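Kennedy Robotics Club to Show Two-Armed Household Robot, Flaws Included

11 June 2021

The Kennedy student robotics club will open its Florkik project to visitors in July. Members ask that people keep their hopes modest. Florkik has two arms and 1371 lines of student code, and it has yet to finish a tidy-up run without help.

"We've read plenty of claims about robots doing housework," said club adviser Audrey-Anne Landry. "I don't believe most of them, and I told the students to doubt ours too."

Team lead Clifford Li said three runs will be shown in full, with no restarts.
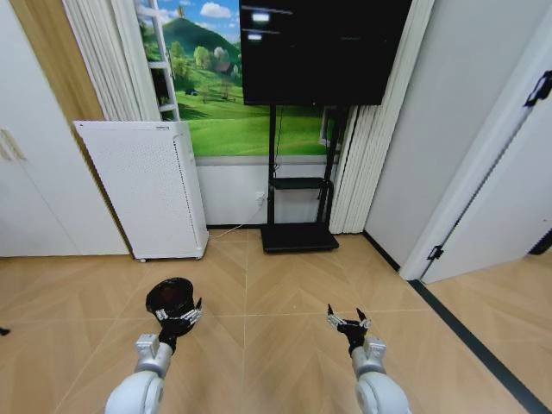 Florkik with a black cup-shaped object in its left gripper and the right one open.

Parts were paid for by Bestedura, which has made no promise to fund a second year.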